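Our robotics club at Cidutwood spent April arguing about whether simulation counts as real work. I think it does, and the club should stop treating it as a warm-up.

The real arm is booked solid. A pupil gets 36 minutes with it in a good week. In the simulator the same pupil ran 432 attempts at one kitchen task before half-term. 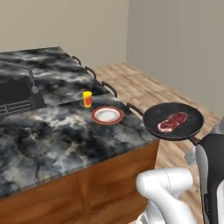
Marking is where I disagree with the other staff. They score only the finished task. I would give credit for the middle of it – keeping the pan level with a steak in it and the plate still to reach takes more planning than the last move does. Pupils who write down why an attempt failed should get marks for that too.

The rules for next year are still open, and I will be voting to change them.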